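Hedine Center for Performing Arts
26 May 2019

1/ The Hedine Center is pleased to announce its summer residency in traditional and street performance. Applications from schools, libraries and community groups in the Bamine area are now open. Details follow in this thread.

2/ The residency brings the Cusetti company to Bamine for two weeks. The company presents hand shadow theater, paper cutting and plate spinning, with live drum and flute. All programs are given in English and are suitable for audiences from kindergarten through high school.

3/ Each host site receives one assembly performance and one workshop. The assembly runs without an intermission. The workshop follows on the same day and is limited to a single class, so that every student has time at the table with a performer.

4/ Host sites are asked to provide a level floor, two standard outlets within reach of the stage area, and a room that can be darkened for the shadow theater portion. A gymnasium is acceptable if the upper windows can be covered. Please tell us about windows on the form. It saves a site visit.

5/ Sites without a stage are welcome to apply. The company travels with its own screen, lamp and floor cloth, and has performed in cafeterias, reading rooms and, in March, a covered bus depot.

6/ The evening series will be held at the Mykhailiuk Theater, which seats 124. There will be four public performances. Doors open half an hour before curtain. Latecomers will be admitted at the first pause in the program, at the direction of the house staff.

7/ Tickets for the evening series are sold at the Mykhailiuk Theater box office and at the front desk of the Hedine Center. Telephone orders are accepted. We regret that tickets cannot be held without payment.

8/ A reminder on recording: photography is permitted during the opening procession and the closing bow only. The shadow theater portion depends on a dark room, and light from telephones is visible on the screen from every row.

9/ Host sites may request an adapted program for students with sensory needs. The drum is replaced by flute and hand bells, the room is kept at half light, and the plate spinning is moved to the end so that those who wish to leave may do so. Please make this request when applying.

10/ Paper cutting workshops use safety scissors for grades two and below. Older students work with standard scissors under the supervision of the company and at least one teacher from the host site. A teacher must remain in the room at all times.

11/ There is no fee for public schools and libraries within Bamine. Sites outside the town are asked to contribute toward travel. The amount depends on distance and will be confirmed in writing before any booking is final.
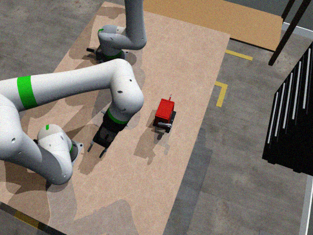
12/ A librarian at one branch has written to ask whether two small branches may share a single booking, as neither has enough children on a weekday morning to fill a room. They may. One branch should be named as the host, and the other should be listed under additional groups on the second page of the form.

13/ Applications are reviewed in the order received. Sites that were placed on the waiting list last year will be offered dates first and do not need to submit a new form, but should confirm their contact details with the education office.

14/ Forms are available at the front desk and from the education office by mail. Completed forms must be signed by a principal, branch manager or other responsible officer of the host site. Unsigned forms will be returned.

15/ Questions about the evening series should be directed to the Mykhailiuk Theater box office. Questions about school and library visits should be directed to the education office at the Hedine Center.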